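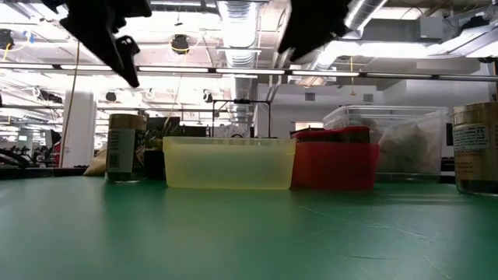 Dudcombe Swap Shed FAQ

When are you open?
Mornings 9 to noon, March thru November. Closed in heavy rain, the track floods.

What can I bring?
Toys, books, kitchen stuff, small tools. Clean please. No matresses, no paint, no car seats.

Is there a limit?
Two boxes per visit. More than that, email first.

Do I have to bring something to take something?
No.

Do you take electricals?
Only with the plug on. They go to Skunstead for testing, can take a few weeks.

Whats the membership fee?
$6 a year. We have 300 members now, room for more.

Can I get something back I dropped off by mistake?
Maybe. Call quick. Stuff goes fast.

Parking?
Behind the hall, not on the grass.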